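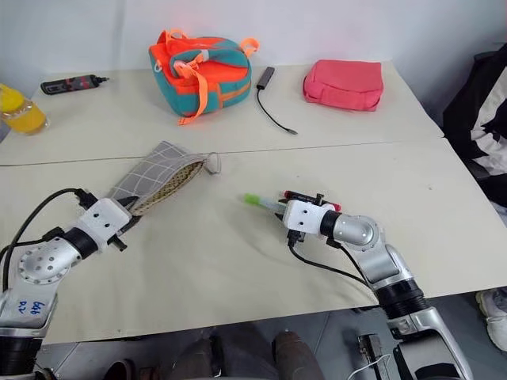 How do you sort small stuff into pouches so you can find it again?

Asked by Tyra Halvorsen in Home & Storage

I have a drawer of pens, cables and adapters that gets dumped out on the white table every few weeks. I own several pouches: a gray fabric one with a white grid pattern and a light brown patterned lining, a pink rectangular one with a flap, and a padded teal and orange bag with straps. Everything ends up in whichever one is closest. Last February I bought a second USB adapter and then found the first one at the bottom of a bag.

Should I sort by type of thing or by where I use it? And do pens go in with cables or not? I don't want to buy more containers.

2 replies

Joscha Strobel
Sort by where you use it. I tried sorting by type for a long time and had to open three pouches every time I went to work somewhere else. Now one goes to the office and one stays home.

For yours I would put pens in the gray grid one. Markers with bright caps are easy to pick out, so they can share with plain pens. Check that the caps are on tight, as ink doesn't wash out of most linings. Adapters and their cables go in the pink one. Wind each cable loosely and put a twist tie on it, and leave the cable with its adapter. The padded bag is the one I'd keep for anything that can get scratched.

Tools and bottles of liquid shouldn't go in any of them. I keep mine on a shelf.

If the gray pouch has a loop tab, you can hang it on a hook by the desk. I did that with a Skaltley pouch and it held up fine with pens in it. I wouldn't hang a full load of chargers that way.

Helpful: 79

Rainer Fuchs
just label them. masking tape and a marker. also throw out the dead pens first, I had a whole handful

Helpful: 4

904 views Share 12

Search the help pages Go

Related
Getting ink out of a fabric pencil case
Labels that stay on cloth
Where to keep spare charging cables
How to wash a padded bag with straps
Drawer dividers or pouches?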